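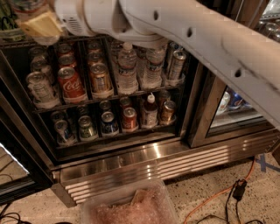
Plernis museum pass: worth it for 3 days?

ferrybag
Three days in Plernis, second half of June. The city museum pass costs 100 for 72 hours. I have the Maritime Hall, the Mint and the Thampi print collection on my list. Does the pass cover special exhibits, and does the clock start at purchase or at first scan?

kell_09
First scan. Special exhibits are excluded at the Mint and included everywhere else. Single tickets for your list add up to less than the pass, so I would skip it unless you add the Plullau shipyard site.

ferrybag
Plullau was a maybe. The map puts it 9 km out.

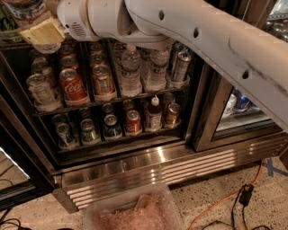 If the pass covers the tram as well, that changes the math. The transit page and the museum page disagree on this. One says zone A only, and the other doesn't mention zones.

tidetable
Zone A only. Plullau is zone B, so you pay a supplement each way. Buy it before boarding -- inspectors do check that line. I still disagree with kell_09. The pass lets you use the side entrance at the Maritime Hall, and in June the main line is long.

kell_09
The side entrance was for groups when I went in January. Has that changed?

tidetable
Yes. The notice on the door is dated Tue 16 June and says pass holders and groups.

ferrybag
Good to know. How long should I allow for the Maritime Hall? The site lists almost 700 objects on display, and I read labels slowly.
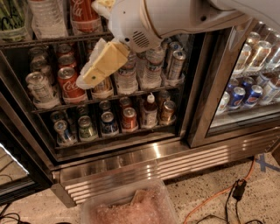 Custum says half a day if you include the upper floor, two hours if you don't. The upper floor is mostly charts and harbor records, with labels in the local language only. Get the audio guide at the desk; it is not part of the pass.

kell_09
Two hours is tight even for the ground floor. The engine room section has timed entry.

ferrybag
Then I'll do the Hall on day one, Plullau on day two, and buy the pass.

Print this thread | E-mail this thread

Recent threads
Plullau shipyard: last tram back
Thampi print collection closed Mondays?
Luggage lockers near Plernis harbor

Contact us | Copyright, all rights reserved | Back to top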